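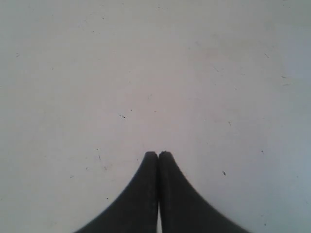
Two black gripper fingers, tips together, over a pale surface.

Okay friends, 27 pages into the Koncombe creek warming report and I have thoughts! They pulled together 15 years of water temperature readings, 1,520 in all, and the February numbers are creeping up the most.

I grew up wading in that creek (badly, in my brother's boots), so this one got me a little.

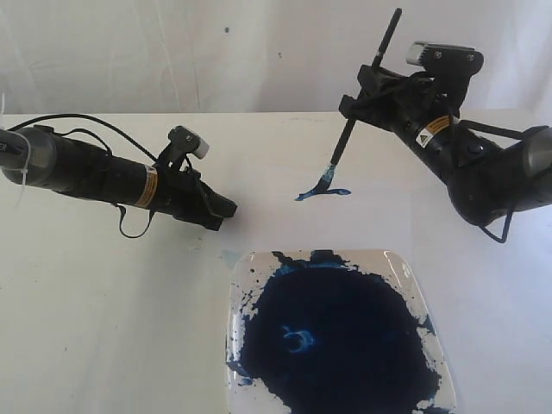 Two arms and a plate of dark blue paint.

Anyway, Ellberg is taking public comments until 29 May 2021. Please send one, even if it's only a couple of lines!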